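Plarklow opens registration for shared kitchen cleaning program

Tenants and homeowners can sign up for free supplies and a two-hour session on floors, counters and waste sorting

PLARKLOW, 21/08/2018 - The Plarklow Household Service has opened registration for its kitchen cleaning program, which begins its second round next month. The program is open to anyone living in Plarklow or in the Sturkwood apartment blocks, and there is no charge to take part.

The program was first run in February in 11 homes. It has now been extended to 68 households, and more than 53 have already put their names down. Remaining places will be given out in the order in which forms are received.

Each household gets one visit of 90 minutes, followed by a half-hour talk in the building's common room. The visit covers the kitchen only. Bathrooms, stairwells and balconies are handled under the building cleaning contract and are not part of the program.

What the visits cover

Residents work in their own kitchens with their own furniture and appliances in place. Nothing has to be moved out beforehand. Large items such as the refrigerator stay where they are, and the floor is mopped up to them. Counters are done in sections, with jars and bottles shifted to one side and then put back.

Households may use any mop and bucket they already have. Those without will receive a looped-fiber mop pad and a plastic bucket through Gultine, the supply store on the Sturkwood side of town. Pads can be machine washed and should be hung up to dry between uses.

Small waste is collected before the floor is started. Paper cups, food packets and plastic bags are gathered in one spot, usually on a low stool or box with a cloth over it, and sorted from there. Paper cups go with general waste in Plarklow because of their lining. Clean plastic bags can be kept for reuse or taken to the bag drop at Gultine.

Mop pad, bucket and paper cup in a kitchen, with plastic bags on a checked cloth.

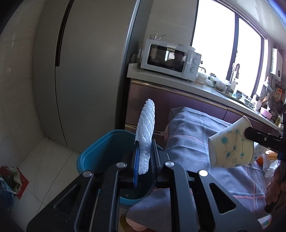

Order of work

The program uses the same order of work in every kitchen. It was drawn up after the February round, when several households reported that they had mopped first and then had to do the floor again after wiping down the counters.

Loose waste is picked up and sorted. Bags, mats and anything else on the floor are lifted and set aside. The counter is cleared one section at a time, wiped and dried. The outside of the microwave is wiped, including the door and the control knobs. Wall tiles next to the refrigerator and behind the counter are washed with warm water and a small amount of dish soap. Cabinet doors are wiped last, with a cloth that has been wrung out well, and any metal or painted trim is dried straight away.

The floor is mopped after all of this is finished, starting at the far wall and ending at the door. Mats go back once the tiles are dry.

Cleaning products

The program recommends plain dish soap for most surfaces. Stronger products are not supplied and are not needed for regular upkeep. Households that prefer a particular cleaner may use it, provided the label says it is suitable for the surface. Bleach and vinegar must not be mixed, and windows should be open during the visit when the weather allows.

Residents with skin conditions or breathing problems are asked to say so on the form. Gloves are available in three sizes.

Changes from the first round

The talk in the common room is new. It deals with storage, and in particular with keeping counters clear enough to wipe every day. Utensils can be stood in a single container, and plates can be stored upright where shelf space is short. Residents in the first round said that crowded counters were the main reason they put off cleaning, and the talk was added at their request.

The waste sorting section has also been made longer. A printed sheet listing what goes in each bin will be handed out at every visit. It is available in large print on request.

How to register

Forms can be picked up at the Plarklow Household Service desk in the Latuheru Building, ground floor, or at the counter in Gultine. Completed forms may be returned to either place. Residents should give the name of their building, the apartment number and two times of day that suit them. Evening visits are available but limited.

Households that took part in February may register again if places are left after the first set of visits has been scheduled. They should bring back any bucket they no longer need so that it can be passed on.

About the Plarklow Household Service

The Plarklow Household Service provides practical help with cleaning, waste sorting and small home repairs to residents of Plarklow and Sturkwood. Its desk in the Latuheru Building is open mornings and early afternoons. Questions about the kitchen cleaning program can be asked there in person or left in writing in the box beside the entrance.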